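Call for participants: everyday hand tasks for the Trastura study
Posted 4 Dec 2019

We're looking for people who are good with their hands, or who think they aren't, to come and spend a morning or an afternoon with us at the Jinley workshop. You don't need to know a thing about robots. Some of our favourite sessions so far have been with a retired upholsterer, a school bus driver and a fellow who told us at the door that he could barely change a light bulb (he was wonderful, and has asked to come back).

Trastura is a study of how people take hold of things, shift them and put them down again, and whether a robot with two arms can learn the same jobs from a record of somebody doing them. For years the usual way was to steer the robot by remote control, which is slow and makes everybody cross. Our method leaves the robot in its corner. You do the job yourself, with your own two hands, and we record where your hands go.

The early results have cheered us up no end. From the first 3,480 recordings, our learning program picked up several two-handed lifting jobs that we never managed to teach by remote control. It is still poor at anything that twists, and that's a large part of why we need more people, and more sorts of people, before the next round of training.
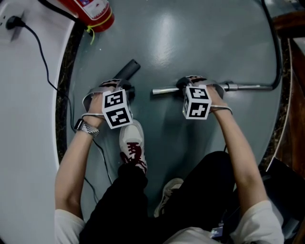

Sessions run for three hours, with a proper break in the middle and tea, coffee and something baked. Ditte Zoëga or Rosaura Henao will fit the gear, which straps around your hands, and take you through a practice job before any recording begins. A marker cube sits on each hand, with black patterns on its white faces, and it's by following those patterns that we work out how the hand is placed and turned. Short sleeves are best, and you're welcome to leave your watch on if you like. Please wear closed shoes. Most of the jobs are done with both hands at once, some standing and some sitting, and a few involve metal bars and handles, so do tell us beforehand about sore wrists or a crook shoulder and we'll choose gentler ones for you.

We have room for 60 people in this round. You should be 18 or over and able to follow spoken instructions in English or Spanish -- Leidy Chávez runs the Spanish sessions and would love to fill a few more of them. Left-handers are especially welcome, as we're badly short of you.

You'll be paid for your time at the end of the session, and we'll cover your bus fare or parking. The recordings show your hands and forearms and whatever is in front of you. Your name is kept apart from them, and you can ask us to remove yours at any stage before training starts.

To put your name down, ring the front desk and ask for extension 608, or drop in and see Ginette Mallet, who keeps the bookings. Let her know which days suit, whether mornings or afternoons are easier, and which hand you write with. We're booking through December.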